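Let Spirit Week Be Bad Again

By Hậu Kiều

I own a tie-dye shirt. I have worn it on exactly two occasions, both of them Tie-Dye Day, and on the second one I was asked to turn around slowly so that a junior with a clipboard could check whether the dye went all the way to the back.

It did. I earned my grade a point. I have rarely felt less spirit.

If you are new to Hirnley, you may think this is how Spirit Week has always worked. The points came in when I was a freshman, and before that, according to my sister, Spirit Week was an event in which a third of the school dressed up, another third forgot, and the rest came in regular clothes and claimed it was a costume. The student council looked at this and saw a problem with participation. So now each grade gets points for every person in theme, the totals go up on the board outside the cafeteria by 2 p.m., and the winning grade gets to leave for the pep rally first and sit in the good bleachers. I have sat in the good bleachers. They are the same bleachers, closer to the drums.

I want to be fair to the council, because the numbers did go up. Last September, the sophomores got 198 people into pajamas, a record that Qistina Pasaribu, who was running their count, announced over the PA in the voice usually saved for fire drills. It was impressive. It was also, if you were standing in the sophomore hallway that morning, a little grim. Kids who had come in jeans were being handed bathrobes out of a garbage bag. One boy I know wore someone else's slippers through a chemistry quiz. He was counted twice, by different people, and when he pointed this out he was told to keep quiet for the good of the grade.

My argument is simple and I don't expect it to be popular with anyone who owns a clipboard. Dressing up is fun when it's optional and slightly embarrassing. The whole pleasure of Decades Day is walking in as a disco singer without knowing whether anyone else bothered. You get off the bus and look around for one other pair of terrible pants. When you find them, you have a friend until at least lunch. When everybody has been texted the night before by a spirit captain with a spreadsheet, you're just in uniform, and the uniform is polyester.

Then there's the matter of who gets leaned on. The loud kids were always going to dress up. They would dress up for a dental appointment. The pressure lands on the ones who are quiet, or new, or can't run out and buy a neon windbreaker because the theme got changed at 8 p.m. the night before. A costume costs money even when it's ugly, maybe especially then. I asked Intan Sitompul, who moved here in the middle of the year, what she remembered of her first Spirit Week, and she said people she'd never met kept telling her she was letting them down.

The usual answer is that no one is forced. This is true in the way that no one is forced to clap at an assembly. You could just sit there with your hands in your lap and see how it goes.

The other answer, which I take more seriously, is that without points the whole thing dies. Amancay Ledesma made this case to me on the bus for the entire length of Mollah Road. She was on the council before the points existed, she remembers a Twin Day on which she and her twin were the only twins, and she doesn't want to go back to that. She thinks people need an excuse. Telling your friends you're wearing the cape for the grade is easier than telling them you like capes.

I've thought about that a lot, and I think she's half right. People do need an excuse. I just think the day itself was the excuse, and it was a good one, and we stacked a second one on top that ate it. Ask anyone what they wore for Costden Day (dress as our rivals, a theme I hope we never lose) and they'll shrug. Ask who won and you'll get an argument going back several years with accusations of fraud in it.

Also, can we talk about the fraud? Last year, the seniors claimed a point for a substitute teacher. The freshmen claimed one for a mannequin from the theater room, and I'm told it was awarded, then taken back, then awarded again on appeal. There was an appeal. Somebody missed lunch for it.

So here is what I'd do, if anyone were foolish enough to put me in charge. Keep the themes. Keep the board outside the cafeteria, but use it for photos. Drop the counting and the captains. If we have to give something away, let Mr. Bamon's homeroom hand out one ribbon for the worst costume of the week, judged by people who aren't wearing one, and let the winner walk into the rally first, alone, to the drums. Turnout will fall. I'd guess it falls by roughly half the first year. We'd survive it. Half the school in bad wigs on purpose is still a lot of bad wigs.

Hidayah Tarigan, who edits this page, asked me whether I would still dress up if it didn't count for anything. I told her I'd already picked something out for Decades Day.

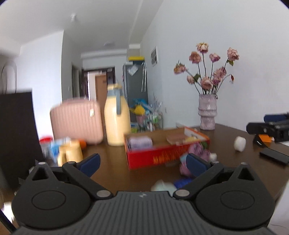 It involves a cape, and I've promised my mother I'll have the curtain back up by the weekend. If the clipboards want to check the lining, they can make an appointment.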